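Zestwood Polish open day – my notes

Back from the Zestwood open day in Hurnden, 26th March, and typing this up before I lose my scraps of paper. Sorry for the mess. Nails are a state too, more on that below.

Got there late. Traffic through Plondham was awful and the parking lot was full, so I missed the welcome talk. Dede Appiah was doing check-in and waved me straight through to group 2, which had already put their hair nets on. 30 of us in total, split up so we could fit in the mixing room.

The mixing room

Smaller than I expected. And the smell! You do get used to it. Booker Marchetti mixes all the small batch stuff and he let us watch him do a teal creme from start to finish. Clear base first, then pigment paste a little at a time, then he swipes it on a white card and a black card and squints at it. Then more pigment. Then more squinting. He said blues are easy and nudes are the worst, everybody wants a nude that isn't pink or yellow or gray.

I asked about glitters sinking to the bottom. He says it's mostly the base being too thin, and that you should store the bottles upside down for a night and then roll them, not shake. I have been shaking mine for years. Oh well. 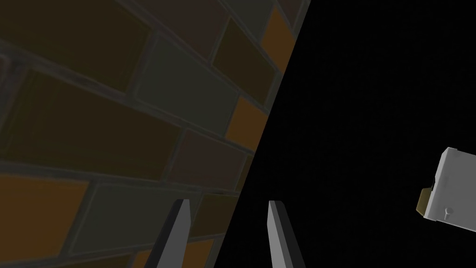
Filling and capping

Loud. One line running, the other one down for cleaning. Bottles go past, get their mixing balls, get filled, brush in, cap on. A lady at the end checks each one by hand and pulls any with a bent brush. We got to keep a reject each, mine has maybe three bristles pointing sideways but the color is gorgeous. Dark plum, no name on it.

Swatch table

My favorite part obviously. 29 shades from the Yeoman collection, all out in open bottles, help yourself. I did both hands and then ran out of fingers. Quick thoughts –

Mustard creme: two coats, a bit streaky on the first, fine after.
Rust shimmer: wow. Opaque in two. Bought it.
Sage: pretty but I own this color already. Three times probaly.
Sheer milky one: four coats and I could still see nail line. Skip.
Holo topper: lovely over the plum, did nothing over the sage.

Didn't have time to let anything dry right so I smudged my thumb on the door going out, and again on the seat belt.

Shop

Spent $40. Was going to spend less. The rust shimmer, the mustard, a bottle of their quick dry and a cuticle oil that smells like oranges. Line was long and only one register open, so if you go next time do the shop first adn the tour after.

Proper swatches of the rust and mustard coming once I've taken all this off. Need more remover.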